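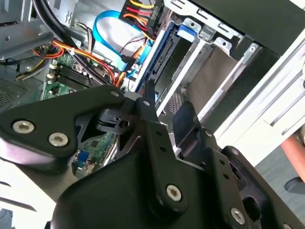
Inside of a desktop computer, green motherboard on the left.

Irfan Virk
Feb 6, 2019

ok thread on text message marketing for small shops. typing between calls so forgive the spelling

We ran texts for Dursun, the bakery supply store, all last year. List of 1000 people when we took it over. Looked great on paper.

Then we asked the owner where the numbers came from. Old order forms. Warranty slips. A raffle. So most of those people never said yes to texts. We did not send. Client was not happy with me for a week lol

Started over. Sign at the register, one line on the receipt, a checkbox on the order page (unchecked!! leave it unchecked). Got 83 signups the first month. Small. Fine.

First real text went to those 83. "Sheet pans back in stock, we're holding them for text customers till 5. Reply PAN and we'll set yours aside." 58 replies. From 83 people. I have sent emails to giant lists and gotten less back than that

Why it worked, my guess anyway – it was something they'd been asking for at the counter. Angelica Cruzado works the floor there and keeps a notepad of what people ask for. Half our texts come straight off that notepad. Best content plan I've ever had and it's got coffee on it

Things I'd tell any shop owner:

Say who you are in the first two words. Nobody saved your number.

One thing per text. Not the sale AND the new hours AND the holiday thing. Pick.

Time of day matters way more than with email. An email at 6am sits there. A text at 6am wakes somebody up and now they hate you. We send late morning. Tried evenings once, got a bunch of STOPs.

Speaking of – when someone texts STOP they are gone. Don't send a "sorry to see you go, here's a coupon". Saw a store do this twice in a row to my own phone

How often? We do 3 a month max. Breltau (garden furniture, other client) wanted one every day in February. In FEBRUARY. Who is buying a patio set. Talked them down to one, a pre-order thing for spring, did ok

Links: use a short one on your own domain if you can. Random short links look like a scam and people are right not to tap them

Software. People keep asking. We use Amel for the small lists and Bavedness for anybody who needs replies going to more than one person at the store. Amel is cheaper, the reports are ugly. Bavedness has a nicer inbox but scheduling is burried three menus deep. Either one is fine. The tool is not your problem, having nothing to say is your problem

Oh and REPLY to people. If you ask them to text back, somebody has to be reading. Dursun missed a whole afternoon of replies once when the person with the login was out. Angelica had to call every one of them. Now two people have it

Someone in my DMs asking if you should drop email for this. No. Email for anything longer than a breath, pictures, recipes, the story stuff. Text for "it's here, come get it"

Also check the rules before you send a single thing, they're different depending where your customers are. I'm not a lawyer, ask one, an hour of their time is cheaper than teh fine

Call starting. Will post the sign wording we used at the register later tonight if I remember – bug me if I don't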